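Workshop Tips: Setting Up a Bench for Robot Sorting Trials

Published by the Nornby Shared Workshop, April 13, 2025

The following advice draws on a tabletop sorting study at Nornby led by Tomoyo Katayama and Marius Voicu. The study compared two ways of placing a divided cardboard organizer in front of a humanoid robot hand. In the first, the organizer was put down by eye at the start of each trial. In the second, it was returned to a penciled outline on the desk. Each method was given 108 trials. Members who run similar work at their own benches may find the practical points useful.

Mark the position of the organizer. With the outline, the hand placed a card in the intended slot in 78 more trials than it did without. A soft pencil line is sufficient and wipes off most sealed tabletops. Draw all four corners.

Choose cardboard dividers for early trials. Thin partitions give way when a finger meets them, and a damaged one can be replaced from any packing box. Cut replacements slightly tall and trim them in place.

Mind the seam. Where two tables are pushed together, keep the organizer wholly on one of them. Check the joint at the start of each session, as tables drift apart when people lean on them.

Keep the remote controller on the bench. The operator should be able to reach it without standing up. Do not stack papers or tools on top of it. 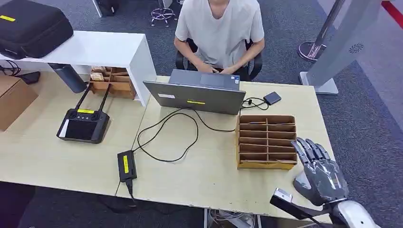
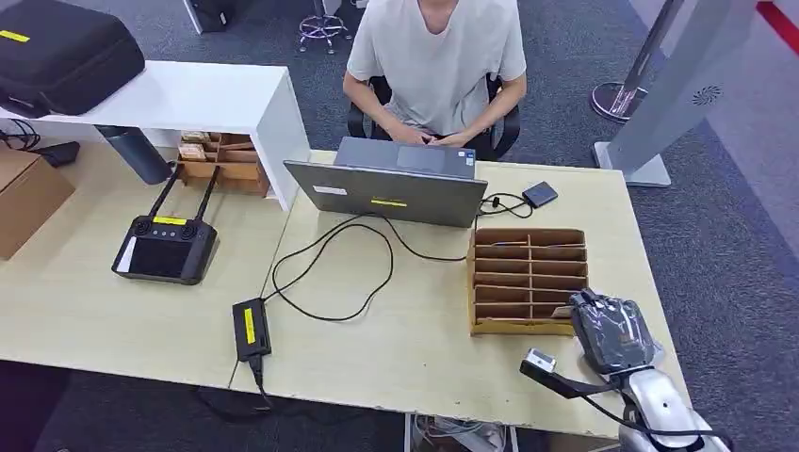
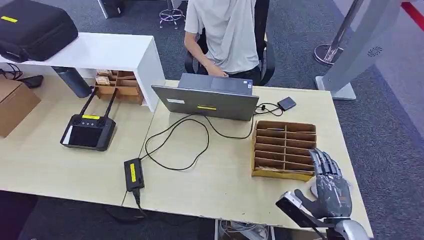

Cardboard organizer and robot hand at the sorting bench, with the operator's laptop behind.

Route cables away from the working side. Long laptop leads should be gathered toward the side of the desk the arm does not use. A fabric tie every foot or so will hold them. Power bricks are best fixed under the desktop, with air space on all sides.

Record misses by type. Suha Moussa, who scored the trials, used two headings: card dropped outside the organizer, and card placed in the wrong slot. Separate headings proved more useful than a single error count, as most of the gain from the outline came under the second.

Limits of the result. Only one organizer design was tested, and all cards were the same size. The authors make no claim for round objects or for deep bins. A repeat with taller partitions is planned at the Mirovberg site under Tudor Tudose.

Pencils, fabric ties and spare cardboard are kept in the supply drawers by the bench. Please enter any cardboard taken on the stock sheet.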